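The Long Way Home on Paper

Give me a town I've never seen, a bus schedule and a used bookstore with odd hours, and I'm happy for a week! Last March I rode the old mill line out to Drarkik, a river town of 3,000 people that somehow supports three places to buy secondhand books. I had 45 minutes between buses. I stayed until dark.

The one everybody sends you to is Stendus Books, up a flight of stairs behind the feed store. Sofia Triantafyllou opened it with stock from her uncle's garage, and she still shelves the way he did, by where a story takes place. Norway is next to the radiator. Invented countries get the whole back wall, which meant I found a sea adventure, a fat fantasy and a grim political novel leaning on each other like old friends.
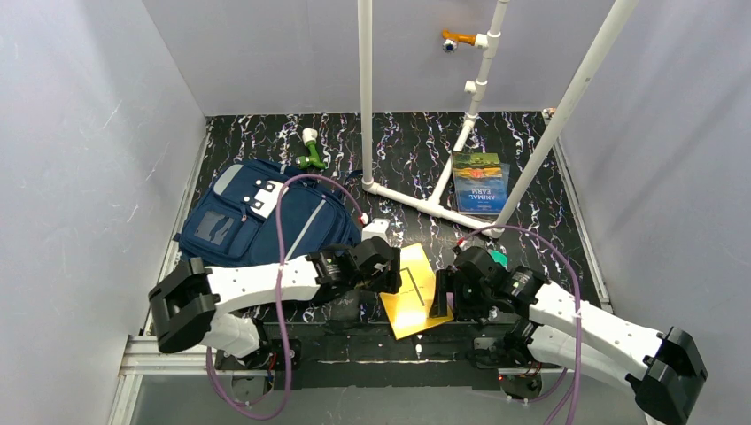
What I love about shelving by place is how it slows you down. You can't march in and grab the thing you came for. You have to think about where it happens — really think — and on the way you bump into four other books set on the same coast. I went looking for a mystery I half remembered from high school and came out with a beekeeper's diary from Crete, penciled all over by a reader who disagreed with every page.

Those pencil notes are half the fun. Sofia never erases them, and she charges the same for a marked copy as for a clean one.

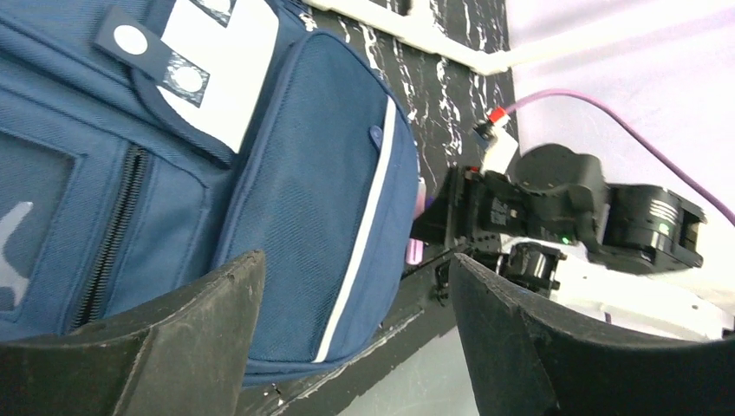

A marked copy should cost more, according to Yao, because you're getting two writers for the price of one, and the second is usually the funnier. I heard plenty of that kind of talk on the stairs, where people sit and read the first chapter before they pay.

Down by the bridge, Kerix keeps shorter hours (Monday is hopeless) but has the best paperbacks, most of them under $5. The spines are cracked and the type is tiny, and they smell wonderful. I bought eight and read one on the ride back, missing my stop by a mile.

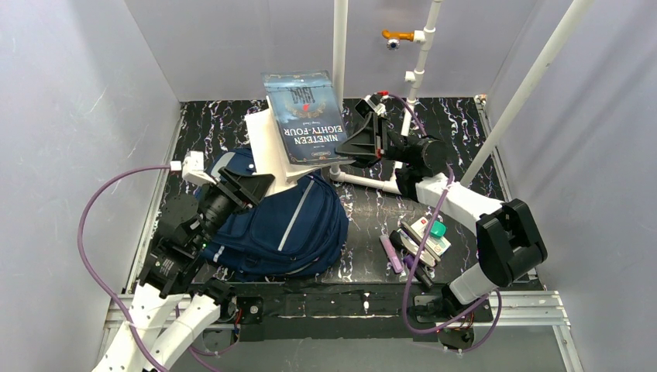

Ruth wrote in after my last column to say that she rereads one school novel every winter, always in the same falling-apart copy, and that it gets scarier as she gets older. I believe it! Mine is waiting by the bed, right under the beekeeper.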